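Hakeck gripper kit: your questions answered

What do I get in the box?
A pair of yellow fingers, the wrist camera and its lead, and a printed guide that Ruth Catterall has rewritten 3 times so that you shouldn't need to ring us -- though you're very welcome to!

Will it cope with cloth?
We do hope so, as cloth is what most of you ask about. Start with something plain and go slowly, and please don't be disheartened by the first few tries.

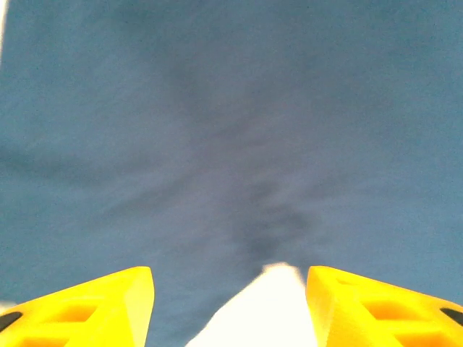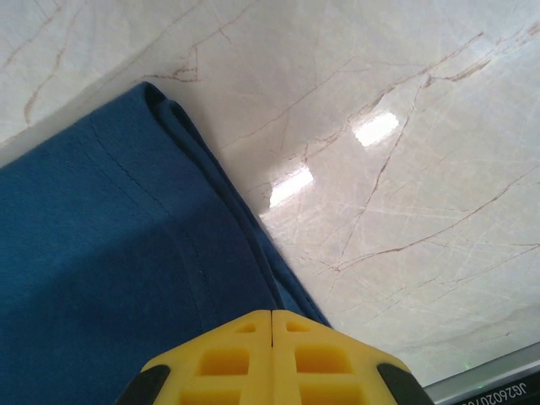 Blue cloth and the yellow fingers, from the wrist camera

How long is the lead?
It's 200 cm, which suits most benches.

Can I buy spare fingers?
Of course. They come in packs of 5, and Declan Hartley will happily post them out to you if you drop him a line with your order number.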